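Fio rápido sobre as regras de bancada que a gente usa na Leleck com dois braços dividindo a mesma caixa 🧵 São 5, todas aprendidas no susto

1/ Mesa limpa antes de ligar. Caneca, chave allen, celular: tudo fora. Só fica o que faz parte da tarefa, e ponto

12 comentários · 31 compartilhamentos

2/ Um braço por vez dentro da caixa!! O outro espera do lado de fora, mesmo que já esteja segurando a próxima peça
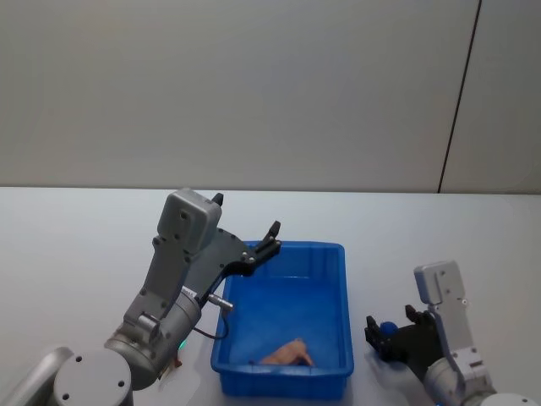
A Ida Reinholz queria liberar os dois juntos pra ganhar tempo. Testamos em abril, bateu garra com garra, e ela mesma escreveu a regra na parede depois rs

8 comentários · 19 compartilhamentos

3/ Cabo do punho sempre com folga. Gira a junta até o fim do curso, na mão, e olha se ele estica ou enrosca na borda — se enroscou, refaz a volta antes de rodar qualquer coisa
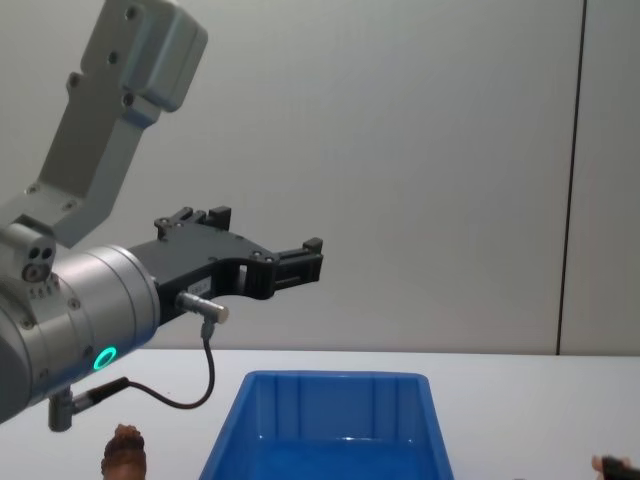
4/ Luz verde não é convite pra enfiar a mão. Quer mexer na caixa? Aperta a parada, avisa em voz alta, aí sim

6 comentários

5/ Quem mudou a posição da caixa anota. Sempre. Amanhã posto o modelo da nossa ficha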